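Domham Manila Folder with String Closure, Letter Size – Review

Published February 2019
Filed under: Desk and Paper

The Domham is a two-panel paper folder sold for contracts, certificates and other loose sheets that need to stay flat but do not justify a binder. I bought a pack of 16 from Asedora and have been using them for household records and a small amount of client paperwork. These notes cover the stock, the fold, the closure and how the folder behaves when opened on a desk.

Stock and finish

The board is a cream, uncoated stock with a slight tooth. It takes pencil, ballpoint and gel ink without feathering. Fountain pen ink spreads a little on the outside and more on the inside, where the surface seems less heavily sized. Adhesive labels hold well. Removing one after a week lifted a thin layer of fiber, so I would treat labeling as permanent.

Stiffness is adequate. With 30 sheets of ordinary copy paper inside, the folder can be held by one corner without creasing. With 60 it sags, and the spine begins to round. The manufacturer prints two score lines next to the main fold for expansion, but only the first one folds cleanly. The second needs a ruler or a bone folder.

Cut edges were clean on all but one piece in the pack, which had a small burr along the bottom of the back panel. A few strokes with fine sandpaper removed it.

Opening and lying flat

Cheap folders tend to spring half shut when new. The Domham has to be pressed along the fold once or twice before it will stay down, and after that it gives no further trouble. For sorting or checking pages I leave it open in the middle of the table, with the sheet in use on the left panel and the right panel clear for notes.

The panels are cut with a step at the fold, top and bottom. The step keeps the corners from catching when the folder is closed, and it gives a fingertip something to find when several folders are stacked. Those used to straight-cut folders may find that it spoils the alignment of a stack against a wall or bookend. I stopped noticing after a few days. 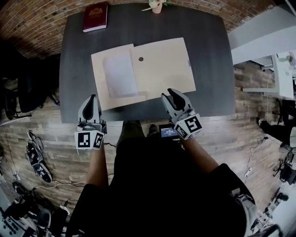
Closure

The string wraps around a paper button held by a metal eyelet. On 2 of my folders the eyelet was crimped too loosely and the button turned with the string. The others have held. The string is waxed cotton, long enough for three turns on a thin folder and barely one on a full one. I would have preferred another couple of inches.

Opening and closing takes longer than with an elastic band. For papers consulted daily this becomes tedious. For papers consulted twice a year it is no drawback, and there is no rubber to perish.

Comparison with the Firstead

The Firstead folder is the obvious alternative at this price. Its board is heavier and its corners are rounded, which helps if the folder travels in a bag. It closes with a tucked flap – quicker, but less secure once the contents get thick. It is also slightly too wide for my file drawer, where the Domham clears the rails.

Storage

Mine stand upright in a drawer, spine down, strings to the front. Stored flat in a pile, the buttons leave a faint round impression in the folder above. A sheet of scrap board between each pair prevents this.

Verdict

Recommended for archive use and for occasional desk work. Not recommended for daily carrying. Check the eyelets when the pack arrives and return any that turn freely. Asedora replaced mine without asking for the old ones back, and delivery of the replacements took six days.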